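Sorting and washing up a play kitchen

Posted by Idrisa Mosoti, 2 Nov 2021

Play kitchens get grubby faster than other toys, and the small food ends up everywhere. I do ours every couple of weeks. It takes 9 minutes if the bowls are all in one place, longer if they have wandered off.

You will need a washing-up bowl, a soft cloth, an old towel and a drop of mild soap.

Step 1. Get the crockery together
Bring the plates, cups and bowls over to the worktop first and leave the food until afterwards. Keep the plates flat and stand the cups upright — you can see straight away what needs a scrub. Food that is already on a plate can stay there for now. 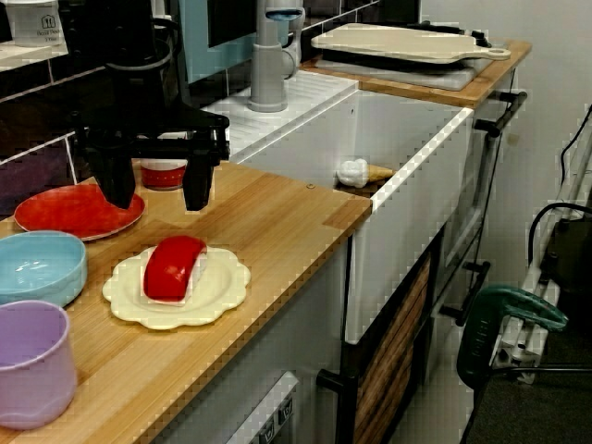

Plates, bowl and cups on the worktop, with the ice cream in the sink.

Step 2. Check the sink
Small pieces tend to collect in the basin. Lift them out and wipe round the inside with a damp cloth, then go over the grooves of the drainboard with a dry one. Don't pour water into a play sink unless the instructions say you can.

The front rim is a handy place to put a piece down while you wipe.

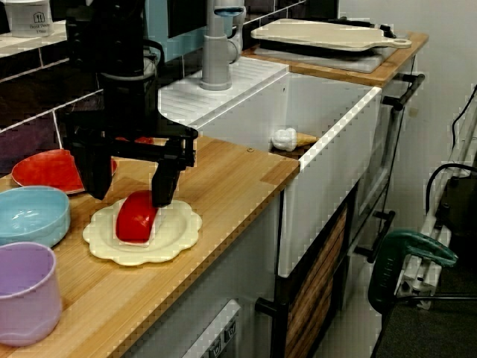
Step 3. Wash the plastic
Use warm water and very little soap. Scalloped plates hold dirt in the waves, so run a fingertip in the cloth along each one. Rinse and lay everything on the towel.

Step 4. Wipe the food
Play food with seams or printed paper should never be soaked. A barely damp cloth is enough for sushi, and tins with paper labels want a dry one.

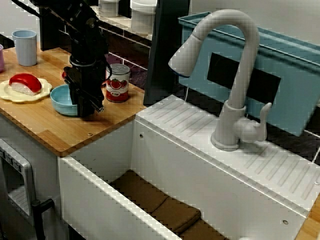

If a label has started to lift, a dab of paper glue holds it well. Leave it to set for 2 hours before it goes back into play.

Step 5. Put it all back
Wipe the worktop along the grain and let it dry. Plates go in first, then bowls, with the cups last. I keep the food in a separate tub — it saves hunting for the small bits next time.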